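Clerkura Remote Demonstration Suite: Equipment Review
Teaching Methods Unit, Ponville
16th November

Summary of findings

The Unit was asked to assess the Clerkura Remote Demonstration Suite for use in the second-year manipulation course. The suite consists of a simulation package, a hand controller with six degrees of freedom, and a recording tool that stores each demonstration as a replayable file. It is intended for instructors and students who need to show a robot arm how a tabletop task is done before any learning software is involved. Our recommendation is to purchase, subject to the conditions given at the end of this review.

Scope of the assessment

Thirteen members of the teaching staff and student body used the suite during the trial period. Each person completed a short orientation, then recorded demonstrations with the hand controller and, separately, with the keyboard mode supplied for users without the controller. The same operators had earlier used the Urklow teaching pendant, and their comments on that product are included where a comparison is useful.

The suite was installed on the Unit's existing workstations. Installation took longer than the printed guide states, chiefly on account of the license server, which did not accept our network settings until the second attempt. Clerkura's support desk answered promptly and corrected the fault.

Remote control

The hand controller is the strongest part of the product. Motion is smooth at low speed, and the scaling dial allows an operator to move from a long reach to a fine approach without releasing the grip. Operators with no prior experience were able to bring the gripper to a chosen object within their first session. Wrist rotation was harder to learn. Several people turned the wrist the wrong way when working from a viewpoint on the opposite side of the arm, and we advise that new users keep to one view until the controls are familiar.

The keyboard mode is adequate for checking a setup. It should not be relied on for recording, as the resulting paths are stepped and slow.

The simulated workspace

The supplied room models are detailed enough for teaching purposes. The trial used a brick-walled room with a single arm mounted on a pedestal beside a wooden table, and a mixed set of objects on the tabletop. A crowded table is a fair test of an operator's judgment, and we chose to keep it that way. Views may be changed at any time during a demonstration, and a saved demonstration may be replayed from any of them.

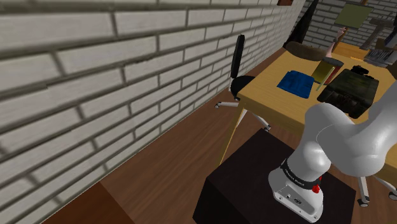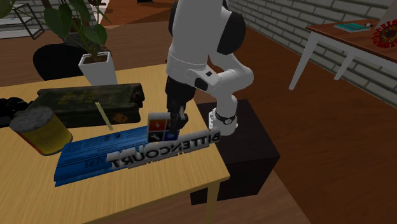 The trial workspace from two viewpoints: the first looks past the arm's pedestal toward the table, the second shows the gripper pointing down over the tabletop.

Neither viewpoint is sufficient alone. A view from behind the arm gives a good sense of direction but allows the links to hide part of the work. A view facing the gripper is better for the final approach, although printed surfaces may then be read in reverse or at an angle, and depth remains difficult to judge. The suite permits two views side by side, and we found this arrangement the most dependable.

Recording and replay

Recording begins and ends with one button on the controller. Each operator was asked to record eight demonstrations. Files are saved automatically, and unwanted attempts may be marked and removed later. The trimming tool is simple and was used by nearly everyone to cut the pause before the first movement.

Replay is accurate where the objects are left in their starting positions. The software gives no warning when an object has been moved between recording and replay, and this omission caused confusion. The Urklow pendant does provide such a warning, and we consider it a feature that Clerkura should add. File names are limited to 32 characters, a restriction that does not suit our course codes.

Documentation and accessibility

The manual is clearly written, though the chapter on grasping is brief. The controller is shaped for the right hand only. Left-handed operators were able to use it but reported discomfort in longer sessions. Text in the recording panel cannot be enlarged.

Recommendation

The Unit recommends purchase for the teaching laboratories at Ponville. Delivery should be arranged for March, ahead of the practical module. The license should cover the Srithong campus as well, where the same course is taught, and the supplier should be asked to confirm in writing when a left-handed controller will be available.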